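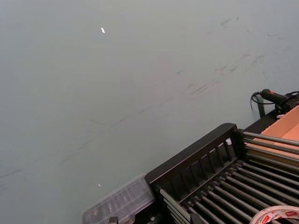

3. The visit to Nilitz

Our group went to the Nilitz open day on Oct 16, 2021, to see how a packing bench is set up for a robot arm. Mesfin Teshome took us round and answered questions for most of the morning.

The bench we spent longest at is called Lemma. It has a flat grey-green top, quite scuffed and streaked, with a black roller rack standing at one side. A piece of cardboard and a roll of tape were on the rack, and a clear plastic box with a lid stood against the end of it. A handheld device on a coiled cord sits on a metal frame behind the rollers.

Mesfin told us the arm had done 1708 practice picks on this bench, 1076 of them with small cartons. The target before December is 1000 more, using the softer bags that Biltell sends in. Bags are harder — they fold when gripped and the arm has to try again.

We asked about the marks on the table. He said the top is wiped down but not replaced, and that the arm's software, Arik, has to cope with a worn surface as well as a new one.

For our own project we took two points from this. Our test table at college is plain white, so we will try a darker one. We will also repeat our 126 trials with a few odd items left on the table, as our first set used a clear surface every time.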